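Talk notes, Hudisville library, upstairs room, Wednesday 7pm
Running a street supper without falling out with the street

Doors 6.45. Water jug. Check the clicker works, last time it didn't.

START
Hello, thanks for coming out, rotten night for it. Name, which end of Majali Road I live at (the uphill end, they'll laugh, everybody knows the uphill end are the snobs). Done five of these suppers now. Four went well. Will talk mostly about the other one.

Ask for hands: who has eaten with the people next door in the last year? Wait. Don't rush this bit, Saadet says I always rush this bit.

Then say: talk is in four lumps. Asking. Money. Food. Clearing up. Questions whenever, just shout.

LUMP 1, ASKING
First year we put a leaflet through every door. 200 leaflets, printed at Volell, nice green paper. Eleven replies. Two of those were complaints about the green paper.

Second year no leaflets. Knocked. Took three evenings and sore feet, and we had 100 people down for it before the weekend. Same street, same food, same wet bunting.

Things that help when knocking
- go in twos, one who talks and one who writes
- before tea, not during. Between five and half past is best on our road, might be different on yours
- have a date already. "Would you be interested in something some time" gets a yes from everyone and means no
- ask them for something small. A bowl. Four chairs. People who've lent a chair turn up, if only to keep an eye on the chair

Tell the story of Yavuz Eren and the trestle tables. Short version!! He had been on the street nineteen years, never came to a thing, I asked could we borrow his van. He said what for. I said tables. He said what tables. He then made six tables. Don't do the whole voice, it goes on.

Go back to the ones who say no. Not to nag, just tell them the time again the week of. Some people need asking twice and some people have a mother in hospital and it's nothing to do with you.

LUMP 2, MONEY
Everyone wants this bit so don't skip.

First year cost us 1554 all in, and I put a good chunk of it on my own card like an idiot. Slide with the breakdown. Biggest thing on it was the marquee. We hired a marquee. It didn't rain. We have never hired one since and it has rained twice and people went and stood in garages, which they enjoyed more.

Last year 1355 and a lot more mouths. Where the savings came from: no marquee, plates from home, no printed anything.

What we pay for now
- road closure paperwork, check with your own council, ours wants it in weeks ahead and means it
- insurance, get three quotes, they're all over the place
- meat and bread
- gas for the big burners
- band, if you count Liya's cousins as a band. They get petrol and dinner

Collecting. Tin on the table did badly. Envelope through the door did worse. Best was a person with a list and a price. Adults pay, kids don't, and anyone who can't pay has a quiet word with one named person who never repeats it. That person should not be me, I can't keep anything in.

Keep every receipt. Shoebox is fine. Read the totals out loud on the night, including anything you wasted. It shuts down so much muttering.

LUMP 3, FOOD
Slow down here, get a drink of water.

The bad year. Third one. We decided everyone would bring a dish, no list, no plan, very free and easy. We got pasta salad. We got pasta salad all down Yavuz's six tables. One lemon cake, gone by ten past six. Men walking up and down with a plate looking for something hot. People went in early and I don't blame them.

So since then one hot thing, cooked by us, enough for everybody, and the neighbours bring whatever goes round it. The hot thing has been chicken legs each time. Cheap, no carving, no cutlery if it comes to it, kids eat them. Cooked in the ovens of whichever houses will have us, eight houses last time, trays carried out under foil.

Marinade night before. Oil, garlic, paprika, a bit of honey, lemon, salt, more salt than you think. Müzeyyen Tokgöz does hers with yoghurt and hers go first, I've stopped pretending otherwise. Honey catches quickly so turn the trays round half way. Go for skin that's properly dark, pale skin on a cold evening is a miserable thing.

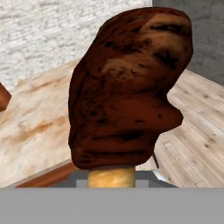 Mogens Þorgeirsson wrote to me after last year and said the chicken was lovely but his lot don't eat meat, and for two suppers running they'd had bread and a tomato, and was it a street supper or was it a supper for most of the street? He was right and I'd like to read that line out in full, he says he doesn't mind.

So. What we changed after his note. Ask about food when you knock, write it down on the same list as the chairs. A second hot thing, chickpeas and squash, made in proper quantity, not a sad little foil dish with a label on. And put it at the FRONT of the table. If it's at the front everyone takes some, so make double. We didn't make double the first go and Mogens nearly missed out again.

Halal: one butcher does the lot, easier than two lots of trays. Homel have been good to us, order a fortnight ahead, pick up the day before, somebody needs to have cleared fridge space and I mean really cleared it, not said they would.

Nuts: separate table, separate spoons, a grown up standing there.

Meat checks. Thermometer in the thickest part, not touching bone. One thermometer per house, they're a few quid. If a tray isn't ready it isn't ready, people can have more bread. I'd sooner run late than ring round the street on Monday asking who's poorly.

Timings, on the slide, leave it up while they copy it out
4.00 ovens on
4.30 first trays in
5.15 tables out, cars should be gone by now, they won't be
6.00 cold dishes down
6.15 hot food out, all of it at once if you can
7.30 cake
8.00 band, such as it is
9.30 stop. Really stop

The one about the cars. Knock the night before and again at dinnertime. There'll be one left. Ours is always the same blue one and we put a tablecloth on the bonnet and use it for the squash.

LUMP 4, CLEARING UP
Dull, but it's where the falling out happens. Second year four people cleared the lot in the dark and two of them didn't speak to the other end of the road untill Easter.

What works
- names against jobs before anybody sits down
- clearing job is different people from cooking job, no exceptions, not even if they offer
- bin bags tied to table legs from the off
- masking tape under every bowl with the house number. Otherwise you'll still have someone's bowl in November. I have still got someone's bowl. White, blue rim, big chip in it, come and see me after
- kids will stack chairs for cake, so hide some cake

Leftovers: box up what's been kept cold, knock for anyone who couldn't come down. Liya Wubshet took a plate round to the old boy at the corner the first year and now he has a plate kept by before anybody else gets served. Anything that's sat out on the table all evening goes in the bin. Hurts, do it anyway.

Noise. Tell the next street over what time you stop. Then stop. We lost some goodwill the year the cousins did an encore.

IF THERE'S TIME (there won't be)
Bunting, does anyone want it, I've got two sacks
Music licence question, always comes up, say ask the council and move on
Street with a bus route: can't close it, try the green or the pub car park, the Majali Road lower end lot did the car park and had a smashing time

QUESTIONS
Likely ones
What if it rains. Garages. Don't cancel, people have marinated.
What about the neighbour who hates it. Tell him the time first, before anyone else hears. Ours still hates it but he moves his own car now.
How many people do you need to start. Two and a list.
Can we come to yours. Yes but bring a chair.

Sign up sheet by the door, pens!! Last time one pen for the whole room. Saadet Çetinkaya has the spare road closure forms in the blue folder, ask her not me.

Put the chairs back. Keys through the letterbox at number 12.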